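# A Brown Cloth, a Toaster and One Pot

*Conversation with the woman who runs the shared kitchen in Breltville. Written down on Wednesday, September 30, 2020.*

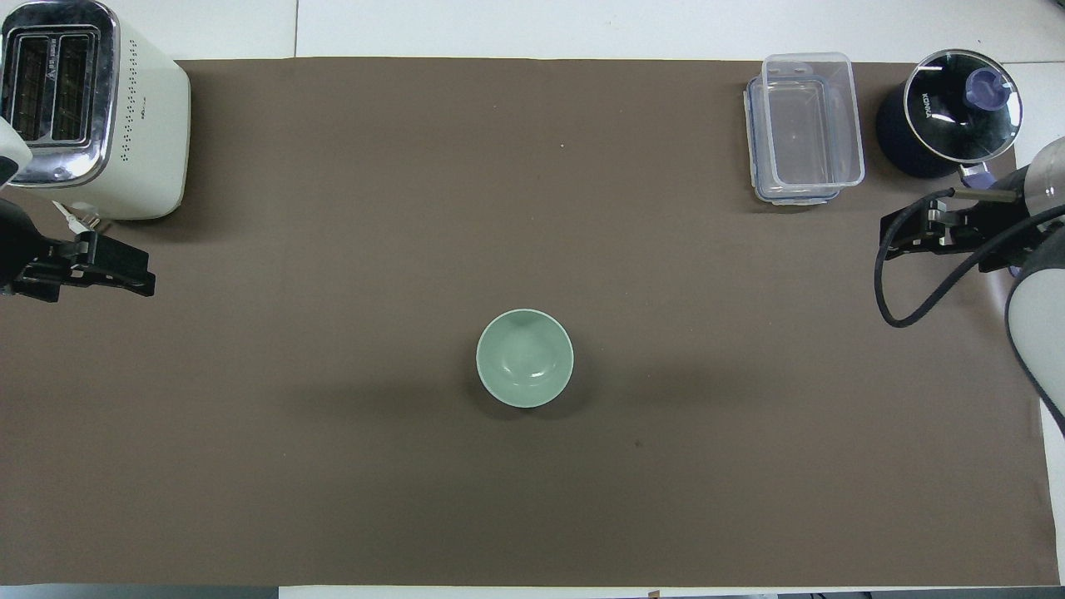
*The white table with its brown cloth: toaster, open food box, pot with glass lid.*

The shared kitchen in Breltville is on the ground floor of the old Fuchs building, behind the bicycle room. The people who live upstairs have small rooms with a sink and not much more, so the cooking is done downstairs. When I came there I expected shelves full of plates and many machines. My host, who has been responsible for the kitchen since it opened in December, asked me to sit down by the window and put a cup of tea in front of me.

I asked her first about the cloth, because it was the thing I noticed when I entered.

"Everybody asks about the cloth," she said. "The table is white, and I like a white table, but it is terrible for the nerves. You see each crumb, and you also see each scratch. So I went to the market and bought a dark brown fabric, the plain kind, without pattern. It is a little too short for the table, you see the white on the sides. I measured it at home from memory."

She does not iron it. In the first weeks she did, she told me, and then one of the tenants said that she was ironing a thing on which people put onions. After this she stopped. She washes it on Sunday evening and hangs it over the bathroom door.

The toaster is cream-white, with two slots and shiny metal on the top. She bought it from Fusus, a second-hand shop two streets from the house, and she carried it home in her coat because it was raining.

"I wanted one with four slots," she said. "In the morning there are people who must leave for the early bus, and they all want bread in the same ten minutes. But the four-slot toaster in the shop had a smell, like burned plastic. The owner said it would go away. I did not believe him. This one was clean inside. And you know, two slots are good for conversation. One person waits, the other person makes coffee, they talk."

I wanted to know if the toaster always stays on the table.

"In the week, yes. It stays in the corner, on the left. The cable is short, that is the problem with it. I cannot put it on the shelf and I cannot put it in the middle, so the corner decided for us. On the weekend, if somebody makes dough, it must go away completely. I do not want flour to go into the slots. Once it happened, and we had a smell of old flour for days."

We spoke then about the pot. It is dark navy, with a clear glass lid, and on the glass one can read the word KONKA. She is a little proud of this pot. Before, there was an enamel one, which came with the building and had a black spot on the bottom that did not go away with any powder.

"With the old one I lifted the lid every two minutes," she said. "I am a nervous cook. I lift, I look, I put it back, and the rice is never good. With glass I only look. My rice became better and I did nothing for it."

What does she cook most?

"Lentils. It is the truth, I am sorry, it is not interesting for your article! I take 500 grams of lentils, two carrots, one onion, and vinegar at the end. It is enough for supper, and what is left goes into the box."

By "the box" she means the clear plastic container. It is for the leftovers of everybody, and it has a rule, which is perhaps the only strict rule in this kitchen. Whoever takes the last portion washes the container and puts it back on the table without the lid.

"An open box means it is free," she explained. "If it is closed, there is food inside and it belongs in the fridge. Before we had this rule, people found closed boxes and were afraid to open them. I was also afraid. In summer we found one behind the bread, and I will not tell you what was in it."

I asked what she would buy if there was more money. The kitchen has a fund of 10 euros from each tenant in the month, and most of it goes for oil, salt, dish soap and sponges. She thought for a long time.

"A better lamp. Everybody thinks I will say an oven. We had an offer from Climus for a small oven, new, for 800 euros with the installation. It is a fair price, I think, but where do I put it? The wall is old, the sockets are few. And then people will want to bake at night, and my bedroom is above this room."

She got up to look at something on the stove and came back with a piece of toast for me, with butter and salt.

Before I left, I asked if she has advice for somebody who starts a kitchen like this one.

"Buy the cloth after you measure the table," she said. "And take a pot that is bigger than you think. You always have one more person for supper."

She wrapped the rest of the bread in a towel and gave it to me for the train.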